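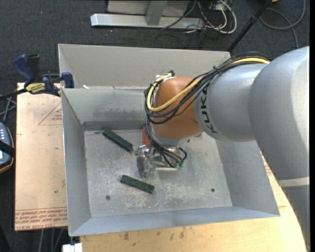 Catégorie : Atelier et rangement > Bacs, caisses, tôlerie
Question posée par Zhenhua Peng, en janvier

Rayures et traces blanches au fond d'un bac en tôle, que faire ?

Bonjour,

J'ai récupéré un bac ouvert en tôle, côtés évasés et fond plat, pour ranger des blocs pleins que j'utilise comme cales. Le fond est couvert de rayures claires et de marques blanches poussiéreuses, surtout vers le milieu. Un coup de chiffon sec en enlève une partie, le reste ne bouge pas. La paroi du fond, qui est en pente, a aussi des traînées plus sombres et une zone usée en bas.

Je voudrais savoir :
— si ça vaut la peine de nettoyer à fond ou de repeindre ;
— s'il faut mettre un tapis, et lequel. J'ai vu un tapis Lammers à découper, mais je ne sais pas s'il tient sur de la tôle.

Les blocs sont posés à plat et je les prends un par un. Le plus lourd fait presque 2 kg. Il y a aussi deux têtes de fixation dans le fond, je ne sais pas si je peux les retirer.

Merci d'avance.

2 réponses

Wolfram Kettler, 18 h 40

Les rayures claires, laissez-les. C'est de l'usure de surface, le bac en reprendra autant dès la première semaine. Passez l'ongle dessus : si rien n'accroche, il n'y a rien à réparer.

Pour les marques blanches, eau tiède et un peu de liquide vaisselle, éponge non abrasive, puis séchage complet au chiffon. Si ça reste après deux passages, c'est sans doute la tôle qui est marquée et vous pouvez arrêter. Pas de paille de fer, surtout si la tôle est galvanisée.

Repeindre le fond, je l'ai fait une fois sur un bac du même genre à l'atelier de Treletlow. La peinture s'est écaillée en un mois et il y en avait des éclats partout sur les pièces. Je ne recommencerais pas. Sur la paroi inclinée ça peut tenir, à condition de poncer au grain 400 et de bien dégraisser avant.

Tapis : je ne connais pas le Lammers. Un caoutchouc fin, posé sans colle et coupé un peu plus petit que le fond, suffit pour des blocs de ce poids. Il faut le sortir de temps en temps, la poussière passe dessous et raye quand même. Les fixations, regardez par en dessous avant d'y toucher — elles tiennent peut-être le fond au châssis. Si elles dépassent, percez le tapis à cet endroit, sinon il fera une bosse et vos cales seront bancales.

Brorkunano, 21 h 15

Moi j'ai mis un vieux carton et je le change quand il est sale. Ça marche très bien et ça coûte rien. Par contre à éviter si le local est humide.

Sinon regarde chez Plovora, ils avaient des chutes de caoutchouc, je sais pas s'ils en font encore.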